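Subject: Re: Tool head or whole new arm? Budget question
From: Areti Alexiou

Hi Gert, hi all,

Picture of the block sorting bench first, then my answers under your bits.
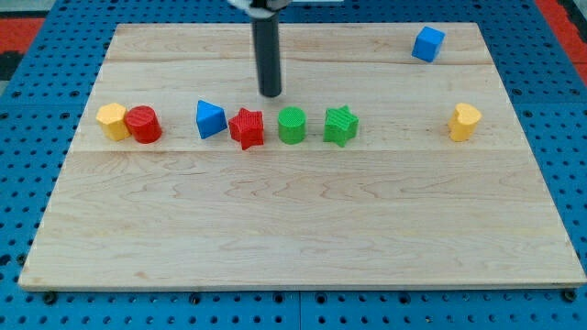 1. What we'd buy

Gert Makhubela wrote:
> Before I put anything on the April sheet I need to know if you
> want a second arm or only a better tool for the one you have.
> Also, how many spare block sets? Pascal asked for 25, which
> sounds like a lot to me. And does the pegboard stay?

Only the tool, please! The arm does what we ask of it. The black tip is what I'd replace, and I'd love one we can swap without taking the bracket off (I've lost whole Thursday afternoons to that bracket). Clestier quoted Pankaj for a quick-change kit with 4 tips in it, and Clomo has something similar but wants us to take their controller too, so I'd say no to them unless the price drops a lot.

On the blocks, 25 sets is Pascal being hopeful. We print them ourselves, so it's filament and printer time, and the ridges on the sides come with the printing. I did ask Gunārs about getting smooth molded ones and the minimum order was 200 pieces per shape. Hearts, stars, cylinders, the lot. No thanks! Put us down for six sets and a few spools in red, yellow, green and blue.

The pegboard stays. Everything we own bolts to it, and I really don't want to re-measure the bench. I would like a second maple board though, same size, so one can be sanded while the other is in use.

2. What can wait

The better lights, the rolling cabinet, and the service plan from Clirkska (Pankaj thinks we can skip a year, I'm less sure, you two fight it out). If there's money left over at the end I'd put it on the lights.

Can you send the sheet round once the tool line is in? I'm at my desk until 6 most days and happy to talk it through on the phone if that's quicker.

Areti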